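Pramgate Shared Laboratory
Minutes of the bench users' meeting, 26 June 2018

Present: Kerubo Ndung'u (chair), Esther Laizer (minutes), users from the Hirkholm and Usmani groups.
Apologies: Wellthorpe group.

1. Minutes of the last meeting
Accepted with one correction. The order for tips was 2 boxes, and it was written wrongly as 12.

2. Pipettes and their stand
Kerubo reminded everybody that a pipette must go back on the blue bar of the stand when the work is finished. In the last weeks several were left lying on the bench — one of them with liquid inside the shaft. The used tip must be ejected first, so the pipette hangs without a tip.
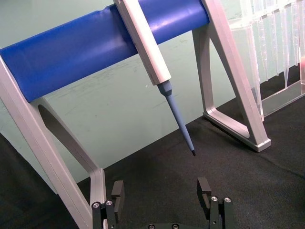
Esther Laizer asked if the same rule is valid during a short break, for example when a user goes to the cold room and comes back after a few minutes. She finds it not practical to throw away a clean tip each time. After some discussion it was agreed that a clean tip may stay on for a short break, but never overnight. The Usmani group did not fully agree and would like to discuss this again in October.

3. Calibration
The service company can check 19 pipettes in one visit. We have more than this, so each group will send a list with the ones they use most. Pipettes which drip should be on the list in any case.
Action: all groups.

4. Tip rack
The clear rack stays next to the stand, with its base flat on the surface. Tips are put in with the points down and are not touched by hand at the narrow end. Hirkholm asked who has to refill it.
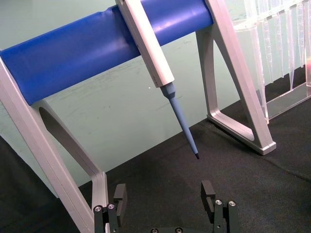

It was decided that the person who takes the last full row refills the rack the same day. The spare tips are in the cupboard under the window, nearly 100 at the moment, and Kerubo will order more. Tips of other sizes should not be mixed in the rack, also not for a short time.
Action: Kerubo.

5. Other business
The balance needs a new cover. Esther will ask for a price.
The date of the next meeting will be sent by e-mail.

Minutes written by Esther Laizer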